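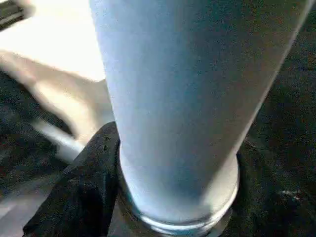 Remote meetings across five time zones, and who gets the bad slot

If you've been reading since August you know my little team at Stiterholm now works with people in two other countries, and I promised to tell you how the meeting times were going. Well, badly at first! We picked the hour that suited head office and then wondered why our partners at Genda never said much. It was 8 in the evening for them. I wouldn't say much either.

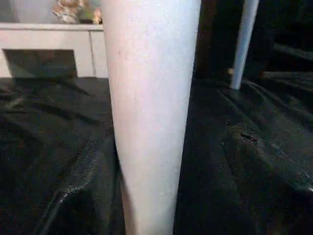
By the editor, Working Across Borders
11th December

So now we rotate. Every two weeks the call moves, and everybody gets a turn at being tired (me included, and I'm no good before coffee). I had expected grumbling on our side and there was plenty, but the conversation changed within a couple of calls. People at Genda started bringing their own items, and one of those turned into the pricing change we'd been putting off for months.
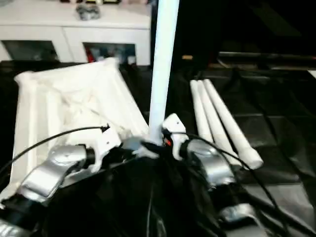 The other thing we did was send the agenda a full day ahead, in plain English, with no sports talk in it. "Ballpark" and "home run" meant nothing to the Kotitz office - they'd been too polite to ask. I went back through one of my old agendas and found 13 phrases I'd have to explain to my own cousins.
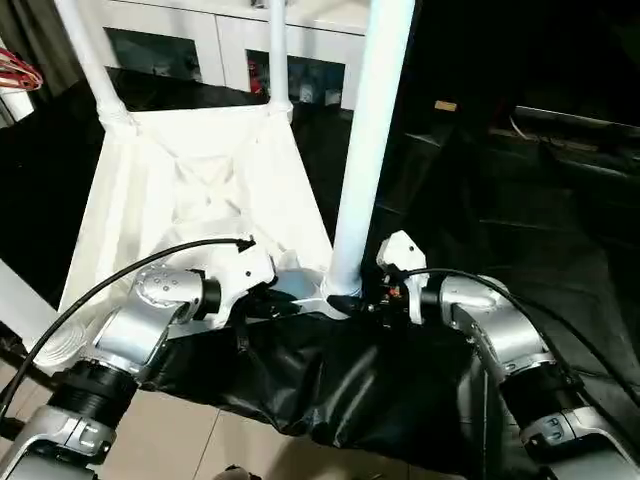 White sling and black bag, hanging up

Next time I'd like to get into holidays, and how to keep a shared calendar that people will really use. Gunnlaugsson has a color system that I'm itching to steal. If yours works, hit reply and tell me about it!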